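Re: [home-repairs] Table that rocks on tiles, and which oil for the top
Date: 2021-05-18
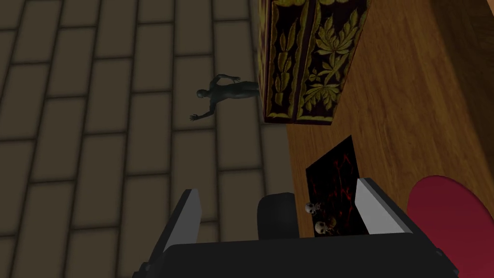

Wooden tabletop and tiled floor

Hello all,

I read the question from the member in Matthorpe and I want to answer both parts, as I had the same two troubles when we moved to Fuston. English is not my first language, so please ask if I use a wrong word for some tool.

On 'Table that rocks on tiles' the member wrote:

> We have an old kitchen table which was fine on the carpet in our last
> house. Now it stands on tiles and it rocks each time somebody cuts
> bread. I folded some card under one leg but it comes out when we sweep.
> Should I cut the other three legs? My neighbour says yes, I am afraid
> to do it.
>
> Second question, the top is very dry and has rings from cups. Is it
> better to oil or to varnish? The shop here sells only Dristel oil and I
> can't find anybody who has used it.

Please do not cut the legs yet. On a carpet all legs sink a little and you never see the difference. On tiles you see everything, and very often the floor is the guilty one. Turn the table by a quarter and try again, then one more quarter. If the rocking moves to another leg, or stops, then the table is straight and the floor is uneven. If the same leg is always in the air, then it is the table.

In my kitchen it was the floor. One tile beside the window is lower than the others by 2 mm, and one leg was standing just on it. I moved the table by the width of a hand and the problem was finished. My husband had already taken the saw from the shed.

If you can't move the table, glue a piece of hard felt under the short leg. Clean the end of the leg first with fine paper, because old wax does not hold glue. Put felt under all the legs also when only one is short, otherwise the other ones scratch the tiles and make that terrible noise. For the short leg you use two layers. The soft felt from the supermarket goes flat after a few weeks, so look for the stiff kind, sold in sheets, and cut it with a knife a little smaller than the leg. Then it does not catch the broom.

Check also the joints. Lift one end of the table a bit and move the legs with your hand. If something clicks, you have a loose joint, and no felt will help you. Mine had a bolt inside the corner that wanted only half a turn.

Now the oil. I used Dristel on our table and I am content with it, but it is slow. The tin says to wait one night between coats. I waited two nights, as our kitchen is cold, and I think this was right - the first coat was still sticky in the morning. I gave 5 coats in all. A tin of 660 ml was enough for the top and both benches, and nearly a third is left for repairs.

Before the oil you must sand, always along the grain. I went up to paper number 400 but this was too much, the wood became so smooth that the first coat stayed on the surface. Next time I will stop earlier. The white rings went away with sanding. One black ring did not, it comes from iron and water and it goes deep. I left it where it was, and we put the fruit bowl there.

Varnish is stronger against cups, that is true. But when varnish breaks at one place you must take it off everywhere, and with oil you repair only the bad place. For a table where people cut bread I would take oil. Please lay the oily rags flat outside to dry, or keep them in water in a closed metal tin. They can start to burn alone if you leave them in a heap.

One question from me to the list. My sister in Machala wants to do the same with her table, and there the air is warm and damp for much of the year. Does oil dry well in such a climate, or should she wait for a drier month? She would like to begin in June if this is possible. I found different answers and they do not agree with each other.

And to the member in Matthorpe - please write how it went with turning the table, before anybody uses the saw.

With kind greetings from Fuston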